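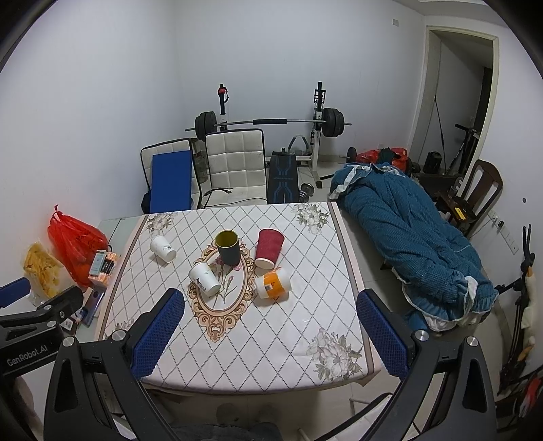
**23rd June, Nuddale, front room**

Cup day! I've been looking forward to this since the May tasting, when we served out of whatever was in the cupboard and half the notes that came back were about the cups and not the drink. So today was cups and only cups, for the Tratus drinks table. Felista on the stopwatch, me on pouring and writing. Gediminas came by after lunch.

Worked on the flowered tablecloth again. I know we said we'd switch to a plain one, but the big oval with the pink carnations is such a handy landmark. "Toward the carnations" is quicker to say than any grid we could tape down, and the grey diamonds give you a feel for how far something has rolled. Felista is now firmly pro-tablecloth.

**What we had out**

- Green, dark, yellow inside
- Red
- White paper
- White with the black logo
- White and orange container, the one with the barcode label

Left the label on the last one. If we peel it we'll never find the same container again, and I've lost things that way before.

**Reading the inside**

Started with color, the part I was most excited about. Same batch of Nakpan hibiscus in each, same pour, then look straight down.

The green cup is a joy. That yellow interior does something lovely to hibiscus, it warms it up and makes it look like a stronger brew than it is. Felista thought it was a different batch and made me prove it wasn't. The trouble is that it flatters everything. The mint looked good in it too, and the mint was bad today (over-steeped, my fault, see the end).

White paper gives you the truth. You can see how strong the brew is right away and the bits on the bottom show up. If we only cared about judging strength I'd stop here and order paper.

Red: couldn't tell hibiscus from black tea without sniffing. Fun for a party, no use for tasting. I still like picking it up, for some reason.

**Lying down**

This is the test Felista came up with and I think it's the best thing we've done all month. At the last tasting people kept knocking cups over reaching for the snacks, so what matters is where a cup goes once it's down. Lay it on its side on the cloth, let go, give the table a knock with the flat of the hand, leave it 90 seconds, write down where the mouth is pointing. All cups rinsed and dried for this part, obviously.

Paper: swings in a little arc and stops. Nearly always comes to rest with the mouth turned along the table and not at your lap. Four goes, good every time.

Logo cup: stops quickly too. It likes to settle across the oval for some reason. I wondered if there's a dip in the table there, so we shifted the starting spot toward the window end and it behaved about the same. No dip, then. Or a very long dip.

Red: the fidgety one. Rolls farther than you expect and once went clean off, and Felista caught it with her foot, which was spectacular.

Orange and white container: rolls, bumps into red, stops. We didn't try it alone enough. Do this again with nothing near it.

Green: kept this one upright as the marker at the top edge of the oval, so it hasn't had its turn. Do it FIRST next time, before we fall in love with it any further.

Note on the knock: Felista's knock and mine are different. Hers is a tap and mine is apparently "like a landlord." We need a standard knock. Gediminas suggested dropping a bag of rice from a fixed height and I think he's right, though he also suggested using one of the weight plates and that was voted down at once. That's a good table.

**Volume**

Filled each to where a sensible person would stop, then tipped it into the measuring jug. Didn't finish the set before the Zullitz scale began blinking at me (batteries, I hope), so these numbers aren't worth copying down. One thing I do want on paper: if we put out a jug of 800 ml per table, the paper cup leaves an awkward half serving at the bottom. People fight over it or ignore it. Either a bigger jug or a smaller pour. I lean toward the smaller pour, it gets people to come back and try the second flavor.

**Sums**

Went back through the Tratus sheet over tea. We handed out 1,737 cups in May across all the tables, far more than I'd have guessed, and it makes the washing-up question real. Felista wants reusables for anything with seats and paper for the standing tables. I think that's a great split and I'd like to try it next time instead of talking about it again.

**Room**

Works well as a test room! Good light on the table and the padded chairs are comfortable enough for an afternoon. Things to sort out:

- Snacks need to stay to the side. The chips were a morale decision and I stand by it, but there was salt on the cloth by three o'clock and salty fingers are bad for tasting.
- Phones off the table corner during knocks. Mine slid.
- Next time fill the kettle from the big water jug by the chairs. I used tap for the first round and jug for the second, so rounds one and two of the hibiscus can't be compared. Color notes above are all round two.

**Mint**

Over-steeped because I was chasing the red cup. Poured it out. The leaves smelled wonderful dry, so I don't blame them. Try a shorter steep and put the timer where I can hear it.

**Next**

1. Green cup, lying down, full set.
2. Orange and white container on its own.
3. Rice bag knock - Gediminas to bring the rice.
4. Batteries for the scale.
5. Ask around for a cup with a cream or pale interior. I want something between the truth of the white and the charm of the yellow, and I'm sure it exists.

Felista is taking the green cup home to see how it does with coffee. She has promised to bring it back.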